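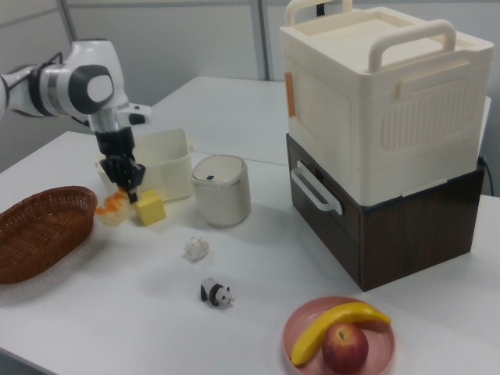

Abro hilo sobre manzanas, que llevo todo el otoño dando la lata en casa y ahora os toca a vosotros 🍎

Yo era de las que decían "una manzana es una manzana". Roja, verde o amarilla, y para de contar. Hasta que un febrero entré en la frutería Karabulut a por limones y salí con una bolsa de unas feas, pequeñas, con la piel áspera como de patata. Me comí dos por la calle. ¡Qué cosa más rica!

Eran reinetas grises de un productor de Undis. Ácidas, con un punto como de nuez, y un olor que me llenó la cocina entera. Me acuerdo de haber vuelto a los dos días a preguntar si quedaban y de la cara que se me quedó cuando me dijeron que hasta el año siguiente, nada.

Y ahí empezó el vicio. La manzana tiene temporada, igual que la cereza, solo que se nos ha olvidado porque aguanta muchísimo en cámara. Hay variedades de verano que se comen casi del árbol y a la semana ya están harinosas, y otras que se recogen duras como piedras y piden unas semanas de reposo para estar buenas.

Lo del reposo me parece fascinante. Una manzana de guarda recién cogida puede ser puro almidón y acidez. La dejas en un sitio fresco, te olvidas, y el almidón se va convirtiendo en azúcar ella solita. Mi abuela las ponía sobre papel de periódico debajo de la cama y toda la habitación olía a eso (yo quería dormir siempre ahí).

Este año por fin fui a la feria de la manzana de Grarnville. Diecinueve variedades en una mesa larguísima, cortadas en gajos, y tú ibas pasando con un palillo. Diecinueve!!! Las probé todas, algunas dos veces, y la señora del puesto ya me saludaba.

Mi favorita, una que llaman Ravby. Chata, amarilla con manchas, nada fotogénica. Muerdes y primero es limón, luego miel, y al final algo como anisado que no sé ni explicar. Me traje cinco kilos en el autobús, con el asa de la bolsa clavada en los dedos, y repetiría mañana.

Cosas de cocina que he ido aprendiendo a base de estropear postres:

Para tarta, mezclad dos variedades. Una que se deshaga y otra que aguante entera. La compota se hace sola entre los trozos y queda de escándalo.

Para asar, reineta y ya está. Le quitas el corazón, mantequilla, un poco de azúcar moreno, canela si te va. Horno hasta que la piel se raje. Con yogur frío al lado, por favor.

Para comer a mordiscos, sacadla de la nevera un rato antes. De verdad que cambia. El frío se come todo el aroma y te quedas solo con el crujido.

Y el tema frutero, que siempre sale: manzanas y plátanos juntos, ¿sí o no? Las dos frutas sueltan etileno, el gas que acelera la maduración. Si vais a comeros todo en un par de días, juntos sin problema. Si los plátanos tienen que llegar al fin de semana, mejor separados.
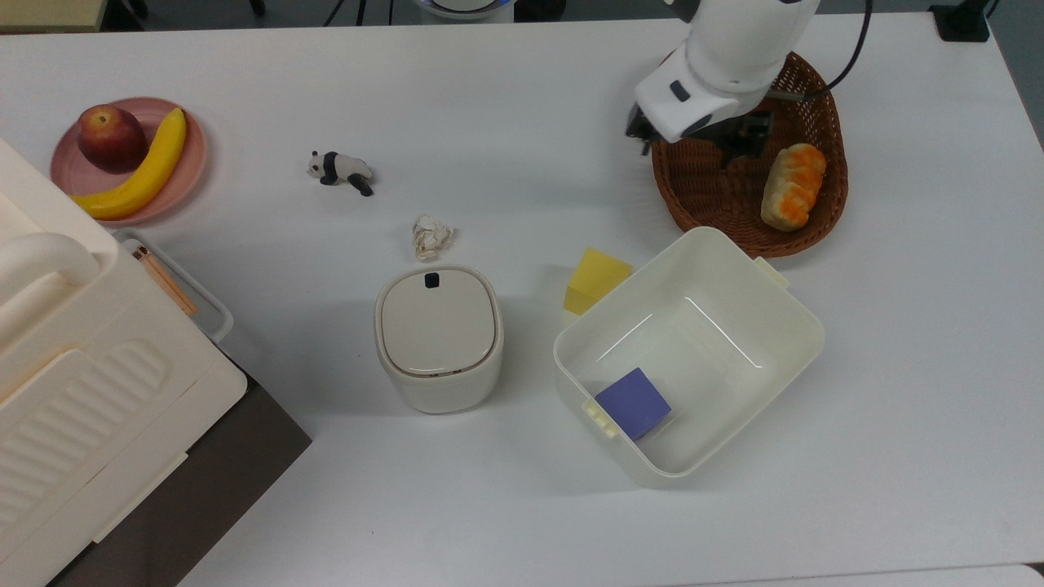
Manzana y plátano compartiendo plato 🍌🍎

El truco funciona también al revés y es mi favorito: aguacate duro como una piedra + manzana + bolsa de papel cerrada. En un par de días suele estar para untar. Con kiwis, igual.

Eso sí, vigilad las que tengan un golpe. La pocha contagia a las vecinas a una velocidad tremenda. Yo las reviso cuando me acuerdo y las tocadas van directas a la cazuela con un chorrito de agua y media rama de canela.

Una última frikada: si plantas la pepita de una manzana que te encanta, el árbol que sale casi seguro dará otra cosa distinta. Para repetir la variedad hay que injertar. O sea que cada reineta que te comes viene de una cadena de gente pasándose ramitas unos a otros durante siglos. A mí esto me pone la piel de gallina.

En Undis hay una huerta con seis manzanos viejísimos de los que todavía sacan púas para injertar. Me han dicho que en invierno dan un taller que dura casi seis horas, con navaja, rafia y bocadillo. Me he apuntado sin tener ni maceta.

Contadme qué manzana se come en vuestra zona y cómo la llamáis, sobre todo si tiene un nombre raro de pueblo. Voy apuntándolas todas en una libreta 📓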